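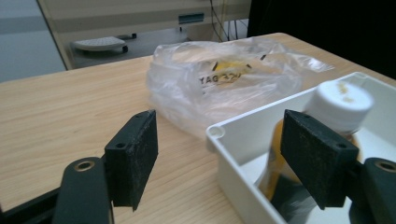
**Bench supplies: storage and labeling from Fri 2 October**

The small-parts benches at Stosano change over to boxed storage this month. Bottles of adhesive, cleaner and oil will be kept upright in open plastic boxes, one box per bench. Bagged parts stay in clear bags and go back to the drawer units at the end of each shift.

**Bottles.** A bottle stands in its box with the cap up and the label facing the user. Screw caps are to be wiped before closing. Residue on the thread is the main reason caps fail to seat, and the last stock check turned up 11 bottles that could not be closed fully. These have been discarded. Bottles with an unreadable label go to Oldřich Polák, who will relabel or dispose of them. Do not decant into an unmarked bottle, even for a single job.

**Boxes.** The white boxes are surplus enclosures from the Gatti order, supplied without lids. Some have screw-post bosses in the corners, which reduce the usable floor area slightly. Leave the bosses in place — cutting them out has cracked the wall on two boxes already. A box holds what the bench uses in a week and no more. The stores cabinet holds the rest.

**Bags.** Part numbers are printed on one side of the bag only. File bags with the printed side to the front, so that the number can be read without lifting the bag out. Flatten the bag before folding the top over. A crumpled bag takes up twice the drawer depth, and drawer 19 no longer closes. Opened bags are folded twice and clipped. Staples are not to be used.

**Tabletops.** The wood tops were re-oiled in the summer and will mark if solvent is left standing on them. Set bottles down in the box between uses. Spills should be wiped along the grain with a dry cloth and reported to Usa Boonyarit if a mark remains.

**Stock levels.** Stores currently holds 70 clear bags in the medium size and 54 in the small. The next Movimar delivery is due in December, and medium bags should be reused where the print is still legible. Requests for additional boxes go to Rosalinda Quiambao on the usual form, with the bench number in the first field. Forms without a bench number were returned last month and will be returned again.

Drawer labels for benches one to six are printed and can be collected from the stores window. Labels for the remaining benches follow next week.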